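2 min read

July, late. Kettle on, ten minutes before I have to be out the door so this will be quick.

Finally got to the dishes. Let them sit since last night, my own fault. Water took forever to run hot again, must call the Hasex people about the heater. 16 years old, that thing, and they want 2,000 for a new one. No thank you. Not this month.

Scrubbed the oatmeal pot, gave up, left it soaking. Out of the good sponges. Wrote it on the list under lightbulbs and rice. Toom had them two for one last time, maybe still does?

Still happy with the wallpaper. Everybody in Fledton said teal would be too dark and I went ahead anyway. Pink and orange flowers everywhere, cheers me up at 7 in teh morning. Need to hang something on the hook rack though, bought it and then never did.

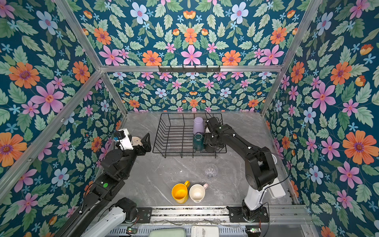 Two cups in the rack, upside down.

Tea now. Forgot to eat. Will do the pot tonight, or tomorow, we'll see. Bus in four minutes, shoes??

Recent entries
The drawer that won't shut
Imano curtains, round two
500 pages and I quit
Rain, soup, early bed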